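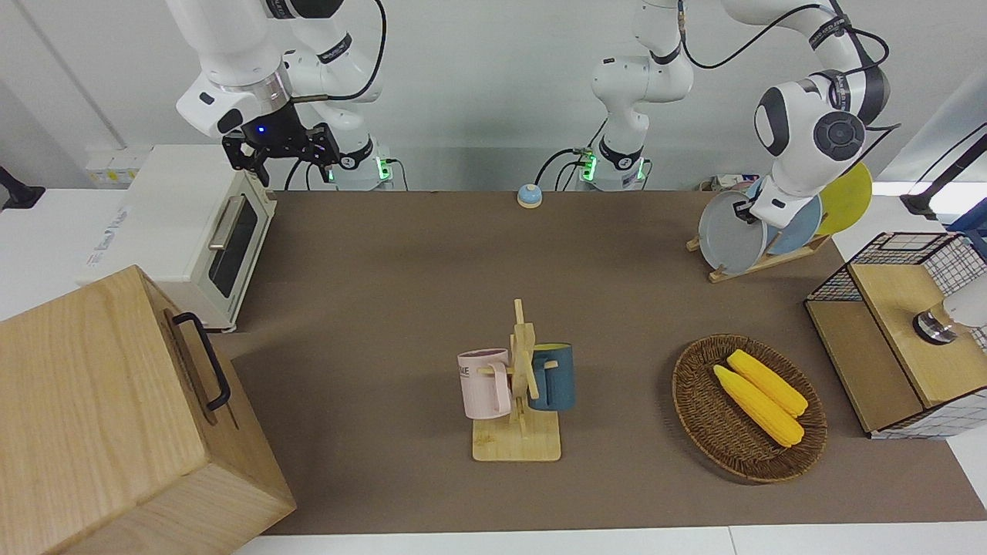
Jessie Hepburn
Wissenschaftliche Mitarbeiterin, Arbeitsgruppe Handhabung, Institut Ondport

4 Vorführung am Standort Lendach

4.1 Anlass und Rahmen

Der zweiarmige Aufbau, dessen Steuerung in Abschnitt 3 beschrieben ist, wurde am Tag der offenen Tür des Standorts Lendach (11.11.18) erstmals einem Publikum außerhalb des Instituts gezeigt. Der Standort zählte an diesem Tag 600 Gäste. Wie viele von ihnen die Vorführung gesehen haben, wurde nicht erfasst, da der Raum zwei Zugänge hat und viele Gäste nur kurz stehen blieben.

Gezeigt wurde das Umräumen von Geschirr auf einer Tischfläche. Die Aufgabe war aus den Vorversuchen bekannt und hatte sich dort als leicht verständlich erwiesen: Wer dazukommt, erkennt ohne Einführung, was der Arm tun soll. Eine zweite Aufgabe, das Sortieren von Kleinteilen, wurde nach der Probe im Februar gestrichen. Sie war aus der zweiten Reihe kaum zu verfolgen, und Rückfragen bezogen sich fast nur auf die Teile selbst.

Abbildung 1 zeigt den Griff an den Tellerrand. Der linke Greifer fasst einen grauen Teller am Holzständer, während der rechte geöffnet über dem hinteren Teil der Arbeitsfläche hängt. Tassenbaum und Korb mit Maiskolben gehören zur Grundausstattung des Tisches. Sie wurden für die Telleraufgabe nicht entfernt, weil die Bahnplanung auch im Institut mit diesen Gegenständen geprüft wird.

4.2 Vorbereitung

Der Aufbau in Lendach nahm den Vortag in Anspruch. Die Arme wurden auf ihre Sockel gesetzt, verkabelt und einzeln in die Grundstellung gefahren. Danach folgte die Kalibrierung der Kameras mit der Software Kestska. Das Verfahren entspricht dem in Abschnitt 3.2, mit einer Abweichung: Die Beleuchtung des Raumes ließ sich nicht dimmen, so dass die Belichtungszeiten fest eingestellt werden mussten. Spiegelungen auf glatten Oberflächen ließen sich damit verringern, aber nicht beseitigen.

Für die Kabelführung am Arm gab es keine fertige Lösung. Die Leitung muss der Bewegung der oberen Gelenke folgen können und braucht deshalb Spiel. Bei der in Abbildung 2 gezeigten Stellung läuft sie frei über die braune Fläche bis zum Metallstecker neben dem Robotersockel. Für den Dauerbetrieb wäre eine Führung entlang des Gehäuses vorzuziehen.

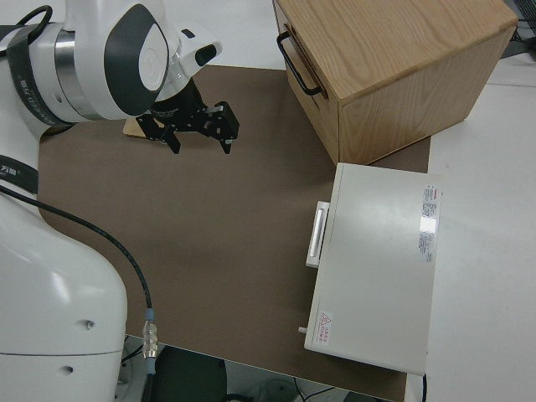

Die Probeläufe am Abend betrafen vor allem die Haltepunkte. Jeder Ablauf kann an vier festgelegten Stellen angehalten und von dort fortgesetzt werden: vor der Annäherung, nach dem Schließen des Greifers, nach dem Anheben und vor dem Ablegen. Im Institut wird davon selten Gebrauch gemacht. Für die Vorführung waren die Haltepunkte wichtig, denn die Erläuterungen sollten nicht gegen die laufende Bewegung gesprochen werden. Die Verfahrgeschwindigkeit wurde gegenüber dem Laborbetrieb gesenkt. Ein Durchgang dauerte dadurch länger, was die Gäste nach unserem Eindruck nicht störte.

Der Abstand zwischen Tisch und Absperrung betrug 800 mm. Die Firma Dalgleish, die den Raum ausgestattet hat, stellte dafür niedrige Pfosten mit Gurtband. Für Kinder war die Sicht über die Tischkante schlecht. Wir haben am Vormittag einen Bildschirm mit dem Bild der oberen Kamera dazugestellt, allerdings neben der Tür, wo er den Durchgang verengte.

4.3 Ablauf

Die Vorführung wurde von zwei Personen betreut. Eine bediente die Steuerung und den Nothalt, die andere sprach mit den Gästen. Ein fester Vortragstext lag vor, wurde aber schon nach der ersten Gruppe stark gekürzt. Die Erklärung der Kamerakalibrierung entfiel ganz und wurde nur auf Nachfrage gegeben.

Jeder Durchgang begann mit einer kurzen Ansage, welcher Teller als Nächstes bewegt werden sollte. Der Arm fuhr in eine Warteposition über dem Ständer und hielt dort am ersten Haltepunkt an. In Abbildung 3 befindet sich der linke Greifer knapp über dem hellgrauen Teller, der andere Arm reicht von rechts über den kleinen Backofen. An diesem Haltepunkt wurden die meisten Fragen gestellt. Sie galten häufig der Kraft des Greifers und der Frage, woran das System die Tellerkante erkennt.

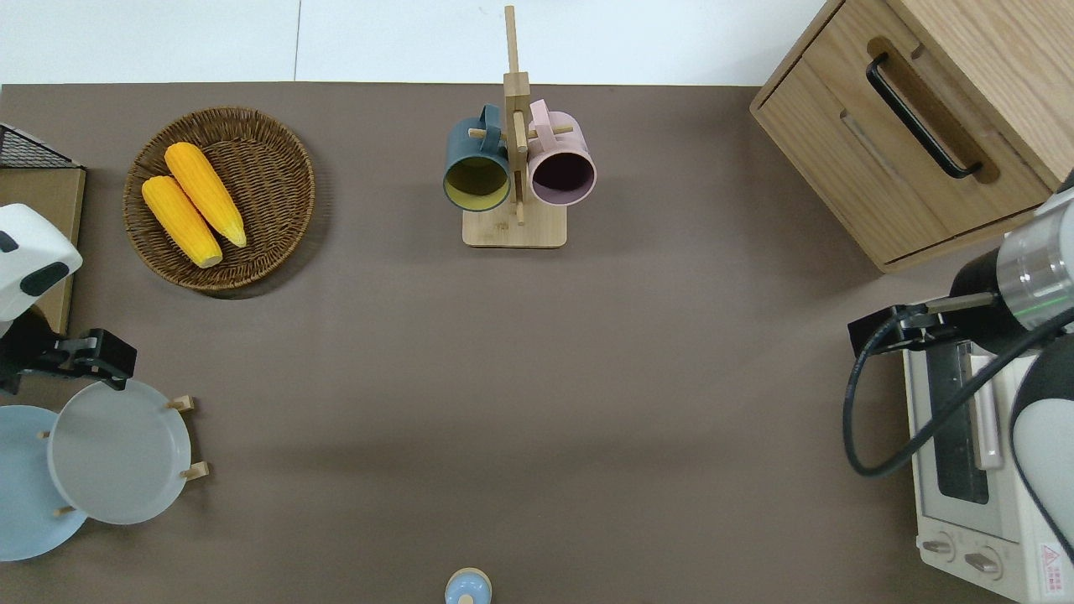
Ein Gast wandte ein, man sehe dem Arm nicht an, ob er gerade rechne, warte oder gestört sei. Bei einer Maschine in der Werkstatt wisse er das am Geräusch. Wenn der Arm über dem Teller stehen bleibe, denke er zuerst an einen Fehler, und er würde in dieser Lage auch nicht hingreifen wollen.

Der Einwand ist berechtigt. Die Leuchtringe am Arm geben den Zustand des Antriebs wieder, über den Stand der Aufgabe sagen sie nichts aus. Ein gewollter Halt und ein Halt wegen fehlender Greifplanung sind von außen gleich. Im Institut liest die bedienende Person den Unterschied am Bildschirm ab, und deshalb war uns das Problem vorher nicht aufgefallen. Ab dem Mittag wurde jeder Halt angesagt. Technisch naheliegend wäre eine Textzeile auf einer zweiten Anzeige, die Kestska ohne größeren Aufwand liefern könnte.

Auch das Ablegen wurde unterschiedlich verstanden. Mehrere Gäste erwarteten, dass ein Teller am Ende jedes Durchgangs wieder im Ständer steht. Das flache Ablegen auf der Tischfläche ist jedoch ein eigener Zielzustand (Abbildung 4: heller Teller rechts neben dem Ständer) und in der Aufgabenliste getrennt geführt. Für die Auswertung ist diese Unterscheidung notwendig, für die Gäste war sie ohne Erklärung nicht zu erkennen.

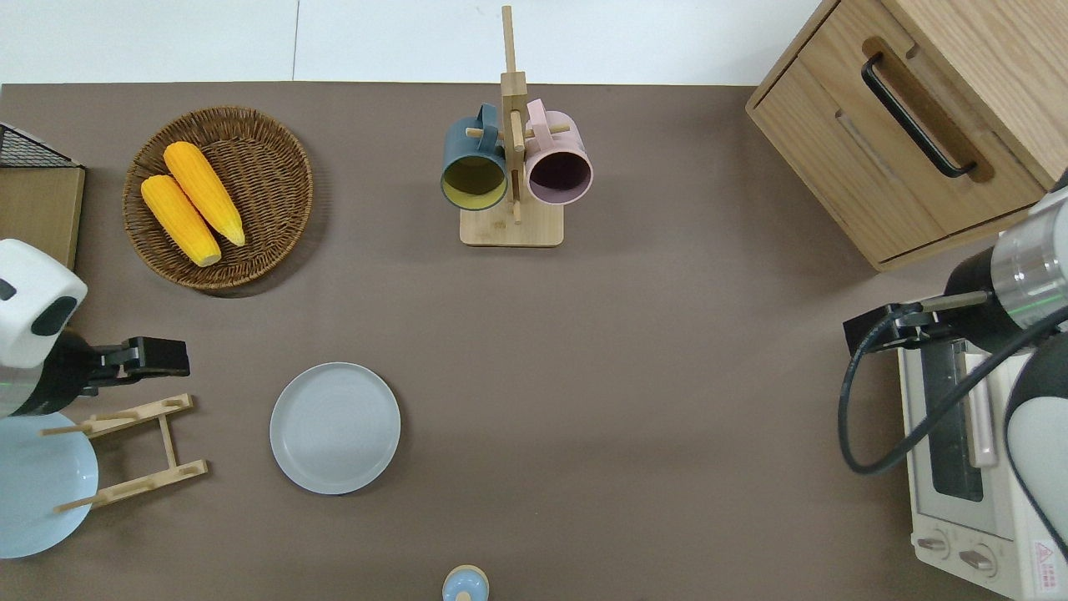
Wir haben die beiden Zielzustände am Nachmittag deshalb vorher benannt und die Reihenfolge so gewählt, dass auf ein flaches Ablegen jeweils ein Einstellen folgte. Rückfragen dieser Art wurden danach seltener. Das Rücksetzen des Tisches zwischen den Durchgängen geschah von Hand und bei abgeschalteten Antrieben.

4.4 Einschränkungen

Die Beobachtungen beruhen auf Notizen der beiden betreuenden Personen. Ein Fragebogen war nicht vorgesehen, Tonaufnahmen wurden nicht gemacht. Der Wortlaut von Fragen und Einwänden ist daher nur sinngemäß wiedergegeben. Zudem wurden während des Tages Ansagen, Reihenfolge und Standort des Bildschirms verändert, so dass sich Vormittag und Nachmittag nicht unmittelbar vergleichen lassen.

Die Durchgänge der Vorführung gehen nicht in die Erfolgsquoten in Abschnitt 5 ein. Geschwindigkeit und Haltepunkte wichen vom Laborbetrieb ab, und einzelne Durchgänge wurden auf Wunsch der Gäste vorzeitig beendet. Die Protokolldateien sind mit den übrigen Daten in Ondport abgelegt.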